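Romana Kolář had a screwdriver behind her ear when I walked in, and it stayed there for most of the two hours we talked. She looks after the handheld grippers at Pathak, a small outfit that rents the top floor over a print shop, and I'd asked her for a chat about upkeep because every time I see one of these things at a show it's shiny and new. I wanted to hear about the ones that have been working all spring.

"They're just jaws," she said, pouring me coffee. "Two fingers, a slide, a trigger, a camera. People treat them like they're made of glass or like they're a hammer. I get both kinds back on my bench."

The model she spends the most time with is one they call the Vuvska. The team built it in-house, with a slide bought from a supplier called Allstead, and there are 4 of them in rotation. Each gets pulled for a check after 400 grasps, which somebody on the team is supposed to log. I asked if they do. She laughed for quite a while.

"In June I had one come in at 149 and it was in worse shape than the one that had gone way over. So the number gets it onto my bench, and then I look at it and decide."

Looking at it means a particular routine, and she walked me through it. Camera window first, wiped with a dry cloth. Then she opens the jaws all the way and closes them slowly, feeling for a catch in the travel. Then she holds them shut against the window and looks for daylight between the tips. If there's a sliver at one end, a finger has shifted on its mount and she loosens it, squares it up and tightens it again. I got to try this (badly!) and I can report that the squaring up is much harder than she makes it look. Mine closed like a pair of cheap scissors.

"You tightened one screw all the way before you touched the other one," she told me. "Everybody does. Go back and forth, a little at a time."

We got onto the subject of tape, and that took up a good chunk of the afternoon. Romana has strong feelings about tape. The bare fingers are slick, so they get a wrap for grip, and the wrap is what goes first. The edges lift, then they fray, and then you've got little strips hanging off the inside of the jaw right where you want a clean surface. 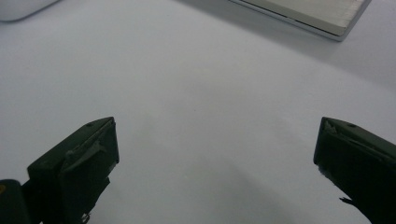 "You can trim it once," she said. "I'll allow one trim. After that you're only making the bad part bigger, and it all has to come off." She peels from the tip down, rubs the old glue away with her thumb and a bit of alcohol, and lets the finger sit for 40 minutes before the new piece goes on. I asked why so long and she shrugged. She tried ten once and the tape crawled.

She also does both fingers every time, even when one still looks fine. Fresh on one side and worn on the other, and whatever you pick up wants to twist — she showed me with a marker pen, and it rolled right out.

The software side is a program called Nullum, which reads how wide the jaws are open, and it has to be told about new tape. Close, save, open, save. She forgot that step her first month and had a whole morning of numbers that said the jaws never quite shut. "I took the slide apart. Completely apart! On the floor, with a tray. And it was the tape."

I asked what she'd change if she could have one thing. A better slide, maybe, or a softer trigger? She thought about it and finally took the screwdriver down from behind her ear.

"Pads that snap in," she said. "I've drawn them up twice. The first ones fell out and the second ones I couldn't get out at all, so I'm on the third drawing." She had it in a drawer, on the back of a packing slip, and she wouldn't let me take a copy.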